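Ticket: Moltiron phone drops off Wi-Fi after update
Opened by: Coralie Trevaskis
Handled by: Guoqing Lu, Jorneo device support
Status: Solved

Coralie, 2026-04-25
Hi all! I love this phone and I'd really like to keep loving it, but ever since the update it falls off my home Wi-Fi every 12 minutes or so. Mobile data is fine. My old phone on the same router is fine too. I've restarted everything twice.

Guoqing
Great detail, thank you! Could you send me the connection log? Settings, System, Reports, then Export. Also, which router do you have?

Coralie
Log attached, all 2,242 lines of it (sorry!). The router is a Fletcombe, the tall one with 4 antennas.

Guoqing
Oh, this is a good one. The phone keeps hopping between the two bands and asking for a new address each time. Please try this:
1. Forget the network on the phone.
2. Turn off Smart Band in the router menu.
3. Give the 5 GHz band its own name.
4. Join that one only.

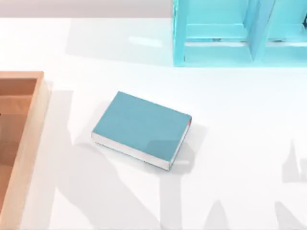
Coralie
Done, and it has held all evening! Streamed a whole movie and had a video call with my sister on top of it. Do I have to leave Smart Band off forever?

Guoqing
Fantastic!! Leave it off for now. Qianru Du on our radio team got the same drops with her own Fletcombe, and she has a fix in build 11. Once you have that build you can switch Smart Band back on and rejoin under the old name.

Coralie
Build 11 came through this morning. Smart Band is on, no drops so far, and the battery seems happier too. Thank you both so much!

Guoqing
Made my day. Closing this, but reply here if it comes back and the ticket will reopen.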